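Início | Notícias | Deliberações | Agenda | Contactos

NOTA À IMPRENSA

Recurso sobre a perda de mandato no Conselho Municipal de Gutirthorpe segue para o tribunal administrativo

O Conselho Municipal de Gutirthorpe informa que o recurso apresentado pelo conselheiro Roman Kalinowski contra a perda do seu mandato foi remetido ao tribunal administrativo regional. O processo foi enviado em junho, com as atas das sessões em que o assunto foi discutido e com o parecer dos serviços jurídicos.

A perda de mandato foi declarada pela mesa do Conselho depois de a comissão de ética ter concluído que Roman Kalinowski participou em duas votações relativas à empresa Merkmont sem comunicar que prestava serviços remunerados à Lusteck, subcontratada da mesma empresa. As votações diziam respeito à manutenção da rede de iluminação no bairro de Żak.

O regulamento interno obriga os conselheiros a declarar qualquer relação profissional com fornecedores do município, diretos ou indiretos, antes do início da discussão. A declaração tem de constar da ata. No caso em apreço, a comissão não encontrou registo dessa declaração em nenhuma das sessões.

O conselheiro contesta a decisão. No recurso, alega que a relação com a Lusteck terminou antes da primeira votação e que o pagamento recebido depois dessa data, no valor de 4000 euros, correspondia a trabalho já entregue. Pede ainda que a decisão fique suspensa até haver sentença.

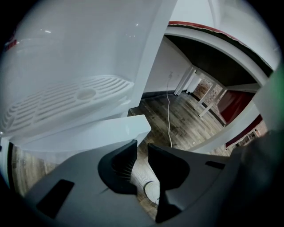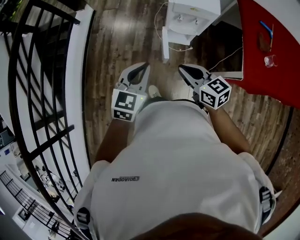
Última alteração desta página: junho, 16h40

A presidente da mesa, Genowefa Głowacki, esclarece que o Conselho não se pronunciará sobre o mérito da causa enquanto o tribunal não decidir. "A mesa aplicou o regulamento que está em vigor e entregou ao tribunal todos os documentos de que dispunha. O conselheiro tem o direito de recorrer e esse direito foi respeitado em todas as fases", afirma.

Enquanto o pedido de suspensão não for apreciado, o lugar permanece vago. O Conselho continua a funcionar com 13 membros em exercício, número suficiente para deliberar sobre todas as matérias correntes. O suplente da mesma lista foi notificado, mas só tomará posse se o tribunal recusar a suspensão - ou se o próprio recorrente desistir do pedido.

As duas deliberações em que Roman Kalinowski participou mantêm-se válidas. Segundo o parecer jurídico, a diferença de votos foi superior a um em ambos os casos, pelo que a exclusão do voto do conselheiro não alteraria o resultado. Os trabalhos de iluminação em Żak prosseguem nos termos do contrato assinado com a Merkmont.

O Conselho recebeu também uma petição com 300 assinaturas de residentes de Żak, que pedem a repetição das duas votações. A petição foi admitida e baixou à comissão de ética. Os primeiros subscritores serão ouvidos em sessão pública, em data a anunciar na agenda do Conselho. Quem quiser intervir nessa sessão deve inscrever-se por escrito junto da secretaria, indicando nome, morada e assunto. Cada intervenção tem a duração máxima de cinco minutos.

As atas e o relatório da comissão de ética podem ser consultados na secretaria durante o horário de expediente. O parecer jurídico está igualmente disponível, com exceção das partes que contêm dados pessoais de terceiros - nomeadamente os documentos bancários juntos pelo recorrente.

Os pedidos de esclarecimento dos órgãos de comunicação social devem ser dirigidos ao gabinete de imprensa do Conselho Municipal de Gutirthorpe. Não estão previstas entrevistas aos membros da comissão de ética durante a fase de recurso.

Gabinete de Imprensa
Conselho Municipal de Gutirthorpe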